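I've spent a good part of March watching a robot decide whether to pick up a pear, and I've enjoyed it far more than I expected to. (My editor asked for something on "the future of work". Sorry, Claire.)

The project is called Caseck, and it lives in a small lab at Wuisan, up two flights of stairs and past a coffee machine that only does hot chocolate. Intan Tjoa runs it. Her question sounds almost too simple: if you teach a robot arm by showing it what to do, is it better to show it the same job loads of times, or lots of slightly different jobs a few times each?

Most teams, she told me, go for loads. You put the mug in the same spot, guide the arm through the move, reset, do it again. Caseck went the other way. The team recorded 2,767 demonstrations, and after every 20 they shuffled everything: new positions, new neighbours, a mug turned so its handle pointed somewhere awkward. It's slow and rather dull, and people kept forgetting to shuffle, so now there's a buzzer. I jumped every single time!

Then they trained two versions of the same software, one on the tidy recordings and one on the shuffled ones, and gave each of them 30 layouts it had never met. The tidy version managed 16. The shuffled version got all but two, and both misses were down to the same thing, a grip that closed a touch too early on something round.

Fruit is a big part of the tests, along with a mug or two, and the shapes matter more than you'd think. A pear is narrow at one end and fat at the other, so where you grab it changes everything.

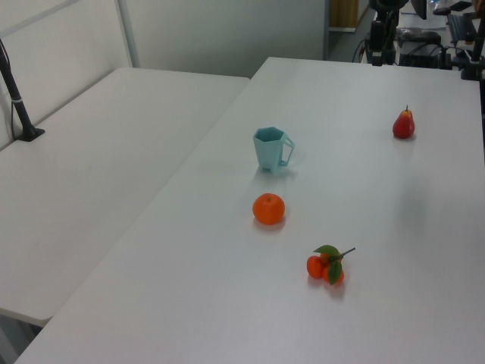

Rizal Entili isn't convinced the shuffling deserves all the credit, and told me he'd want to see the same trick work on cloth or cables before getting excited, as hard objects forgive a lot. Intan agrees with him, up to a point. She's got a box of tea towels on order and a second round of recordings planned with Falleo, using a different arm and a different room.

I've asked if I can come back for the tea towels. She said yes, provided I take a turn at the shuffling.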